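Pallico CR11 Cable Pulling Lubricant

Product code 1526
Supplied in 5 litre tubs and 20 litre drums
Sold by Tradov, trade and account customers

I've been selling duct and cable gear for long enough to have opinions on lubricant, which my family finds very sad. This is the one I'd pick for most underground pulls, so I've written this page myself and left the maker's leaflet for the small print.

What it is

CR11 is a water-based gel for pulling power and comms cable through buried duct. It's thick, a bit like wallpaper paste on a good day, and it clings to the jacket when you lift the cable out of the tub. I like that a lot! The thin stuff runs off before the cable has reached the duct mouth and you end up with most of it in the bottom of the pit (and on your boots, and then in the van).

It goes on by hand, by brush, or through a pump and collar if you're doing a long run. There's no wax in it and no silicone. Once the water has gone it leaves a thin film that stays slippery, so if you have to go back and draw the cable out later you aren't fighting a set crust. I've had customers pull cable out of ducts where the old lubricant had gone like toffee, and it's miserable work.

Which cables it suits

Polyethylene, PVC and low smoke jackets are all fine. For rubber jackets, or anything unusual, send me the cable data sheet before you order and I'll check it with Pallico. They're quick to answer, usually the same day.

Please don't use it on lead-sheathed cable. We stock a different product for that, so give the counter a ring and we'll sort you out.

How much to order

This is the question I get most. It depends on the duct bore, the length and how many bends you've got, and I'm not going to pretend one number does for everybody. The maker's chart is in the lid of every tub and it's decent. I'd go over what it says if the duct is old, if it's been standing full of silt, or if there's a bend near the far end, where the tension has already built up.

Clean the duct first. Send a mandrel through, then a swab, and put a good dollop of gel in ahead of the cable as well as on it. People skip that part and then ring me about the winch cutting out.

If you're pulling three single cores together, coat each one separately before they come together at the duct mouth. Slapping it on the outside of the bundle leaves the inside faces dry.

Cold weather

The standard grade is good down to freezing. Below that it goes stiff and lumpy, and it doesn't come back properly once it's been frozen solid, so don't leave a drum on the back of a pickup in January. The winter grade, CR11W, costs a little more and pumps happily in a hard frost. Same tub, blue label. I keep less of it on the shelf, so order early if you've a big job planned.

What goes with it

The Millet hand pump fits the 20 litre drum without an adaptor, and the spreader collar comes in sizes for most common ducts. I'd also get the Millet swabs while you're at it. They come in bags of 13 (don't ask me why) and they wash out well enough to use again.
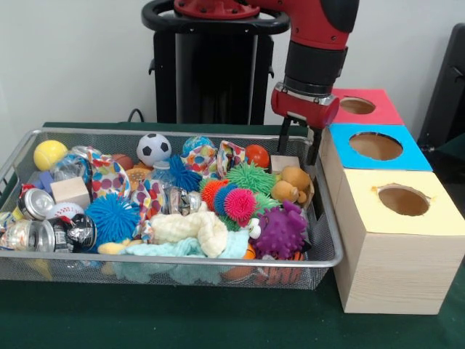
For bends and vertical drops I'd add the split feed tube too, which keeps the jacket off the edge of the duct and saves you a nasty scuff. It opens along its length, so you can take it off with the cable still in place.

Cleaning up

Warm water while it's wet. Once it has dried on your tools it wants a soak and a stiff brush. It's slippery underfoot, so keep some sand or granules by the pit and get any spills covered straight away, and wear gloves, as it's hard to grip anything afterwards. The safety data sheet goes out with every first order and I can email another copy if yours has wandered off.

Customers who use it

Plotitero took it on for their substation duct work and have stuck with it since. Their crews asked for the bigger drum, and that's how we came to stock it.

Ordering

Tubs are usually on the shelf, drums take a couple of days. Quote code 1526 for standard grade or 2183 for winter grade. Pallets go out on a tail-lift lorry, so tell us if your yard has a tight gate.

Page last updated November 2021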